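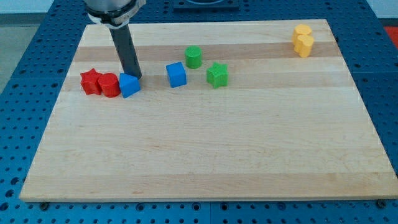 Edge-grain board

An edge-grain board is a flat wooden panel made by gluing strips of timber side by side so that the long narrow edges of the strips form the working face. It is used as a chopping board, a pastry board, a bench top or a loose work surface laid over another table. The term separates it from the face-grain board, in which the wide face of a plank is uppermost, and from the end-grain block, in which the cut ends of the fibres form the surface.

Materials

Maple is a common choice for light-coloured boards. It is hard, closely grained and has little smell. Beech, birch and sycamore are used in the same way. Oak is less usual for food use, as its open pores hold liquid and crumbs.

Strips cut from one species can still differ in tone. Sapwood is pale cream, heartwood is tan to light brown, and a single darker strip may run the full length of an otherwise pale board. The result is a surface of parallel bands with faint grain lines following the length of the strips. Some makers sort strips by colour before gluing. Others leave the order to chance, and boards sold as "natural grade" are generally of this type.

Construction

Strips are planed to an equal thickness, coated with a water-resistant glue on the mating faces and clamped until the glue has set. The panel is then sanded flat and its corners eased. Growth rings in neighbouring strips are often set in opposing directions, which limits cupping when the moisture content of the wood changes.

Wood moves mainly across the grain. A wide board will therefore gain or lose width over a year while its length stays almost constant. For this reason a large board is normally left loose on its support, or fixed through slotted holes.

Perforated supports

Boards are sometimes laid on a perforated table instead of a solid one. The holes let air reach part of the underside, so that both faces dry at a more even rate. They also accept pegs or bolts, which can be set against the edges of the board to stop it sliding. Where no pegs are used, a thin rubber mat serves the same purpose - though a full-size mat closes the holes and removes the benefit to drying.

Use with small objects

A pale, plain board gives strong contrast with painted or coloured pieces and is often chosen as a surface for sorting, counting and building. Typical pieces are plastic shape blocks in red, blue, green and yellow. The usual solids include the cylinder, the triangular prism and the extruded star, the last being a five-pointed outline given enough thickness to stand on its own.

The behaviour of each shape depends on the face it rests on. A cylinder placed on its flat end is stable, but rolls if laid on its side. A triangular prism resting on a rectangular face presents one or two slopes and cannot easily carry another block. Pieces set touching one another are harder to pick up singly than pieces with a gap between them, and sorting exercises may use both arrangements.

At the Godstead workshop, Felicidad Dizon compared bare maple boards with lacquered ones for this type of work. Lacquered boards gave brighter reflections under overhead lamps, and light plastic pieces slid further when nudged. Bare boards marked more readily. The workshop kept the bare finish and resands its boards every June.

Sizes

There is no single standard. The Heritura series, made in Midville, is supplied in a thickness of 34 mm, with strips 23 mm wide. A thinner version of 12 mm is sold for use on top of an existing table, but is more liable to warp if wetted on one side only.

Care

Boards are wiped with a damp cloth and dried on edge, with both faces open to the air. Soaking weakens the glue lines and may open gaps at the ends. Boards used for food are treated with mineral oil, applied along the grain and wiped off after several hours. Boards used only for dry work need no oil, and a freshly oiled surface can leave a film on plastic.

Shallow scratches are removed with fine abrasive paper. Deeper cuts require planing, which reduces the thickness and should be carried out on both faces to keep the panel balanced.

See also

Butcher's block
Pastry board
Pegboard
Wood movement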